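회색 대형 보관함 비우기와 바닥 청소 절차

적용 범위
잡다한 소품을 한데 담아 쓰는 직사각형 보관함에 적용한다. 벽면 안쪽이 경사진 형태를 기준으로 작성하였다. 평평한 벽면의 상자는 4단계를 생략한다.

준비물
중성세제, 극세사 천 2장, 부드러운 솔, 분류용 트레이, 라벨. 연마 패드와 철수세미는 사용하지 않는다.

1. 내용물 꺼내기
큰 물건부터 꺼낸다. 벽에 기대어 세워 둔 반투명 플라스틱류는 눌리면 휘므로 먼저 집어 트레이에 눕힌다. 블록이나 오리 장난감 같은 작은 물건은 따로 모은다.

2. 분류
재질별로 나눈다. 표면에 홈이 있는 블록은 솔로, 매끈한 물건은 천으로 닦는다. 도색된 장난감은 세제를 희석해서 쓰고 문지르는 횟수를 줄인다. 파손품은 목록에 적고 폐기한다.

3. 바닥
마른 솔로 먼지를 한쪽으로 모은 뒤 젖은 천으로 닦는다. 바닥에 구멍이 있으면 가장자리를 솔 끝으로 돌려 턴다. 구멍 안으로 물을 붓지 않는다.

4. 경사면
위에서 아래로 한 방향으로만 닦는다. 긁힌 자국과 때를 구별하려면 세제를 묻힌 천으로 한 번 닦아 본다. 그대로 남으면 긁힌 자국으로 보고 더 문지르지 않는다. 뒤쪽에 좁은 칸이 있는 경우 작은 조각이 남기 쉬우므로 손전등으로 확인한다.

5. 건조
뚜껑 없이 9시간 둔다. 급하면 마른 천으로 두 번 닦고 구멍 주변의 물기를 다시 확인한다.

6. 되돌려 넣기
물건끼리 겹치지 않게 놓는다. 작은 물건은 벽에서 조금 띄워야 다음에 집기 쉽다. 꺼낼 때 적은 목록과 대조하고, 빠진 품목이 있으면 트레이와 뒤쪽 칸을 다시 본다.

기록
보관함 번호(예: 2801), 작업자 이름, 폐기 품목을 적는다. 물품 번호 240과 246은 라벨이 비슷하여 자주 바뀌므로 숫자를 소리 내어 읽고 기입한다. 양식은 4월에 Lena Kwiatkowski가 정리한 것을 그대로 쓴다. 이전 양식에는 폐기란이 없다.

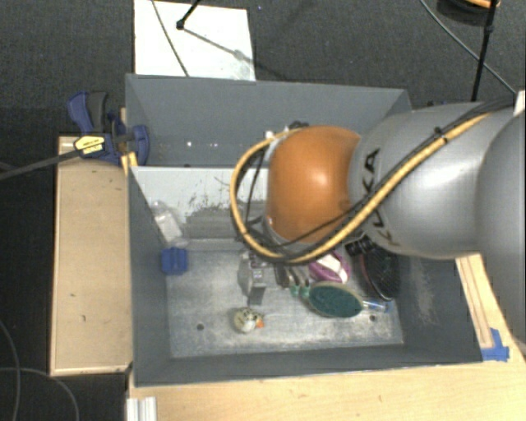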